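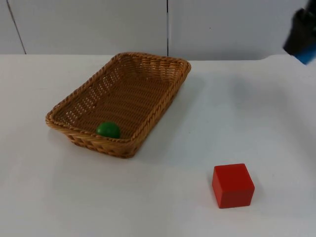
Mistwood Tidy-Up Set

Version 4, released in April. Maintained by the Munteanu group at the Ullville lab.

What it is

Mistwood is a set of recordings of a two-arm robot doing one small chore: moving loose toy objects between a tabletop and a wicker basket. We picked it as the simplest form of picking up a room that we could run many times without changing the setup. The set holds over 2,000 episodes. Each has video from a fixed camera and from the wrist cameras, joint positions, gripper state, and a one-line text instruction.

Objects

Red cube, blue cube, green ball, basket. The ball is the smallest item and the one most often hidden by the basket rim in the fixed view. Start positions change from episode to episode. An object may start in the basket or on the table.

Camera views

The fixed view covers the basket and most of the table. The wrist view moves with the arm and often has only part of the basket in it, or none. If you train on one view only, use the fixed one.
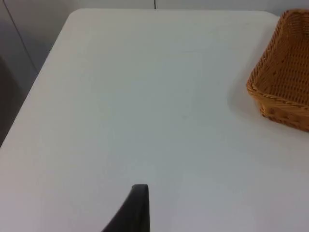 Frames are stored with their own timestamps, and the two streams are not trimmed to match. Use the align script in the tools folder before you pair them. Episodes from the first release have a wrist offset of 8 frames, which the script corrects.

Can it do the chore yet?

Partly. Our baseline policy, Vindine, is good at single cubes on open table. It is weaker at taking the ball out when it lies against the basket wall, and it sometimes stops with one item left over. We would not call this tidying in the household sense. A real room has soft things, heavy things and things that should stay where they are, and none of those are in this set.
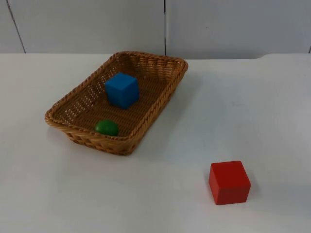
Labels

Success is marked by hand from the last fixed-view frame, against the instruction. "Put the blue cube in the basket" counts as a success even if the red cube is still on the table. "Put everything in the basket" does not. Unclear cases are labeled 99 and should be left out of scoring.

Known issues

- Table scuffs and smudges vary between sessions.
- Lighting is soft and even throughout, so expect poor results in harder light.
- No people and no clutter in any episode.

License and contact

Free for research use. Report bad labels through the issue tracker with the episode number.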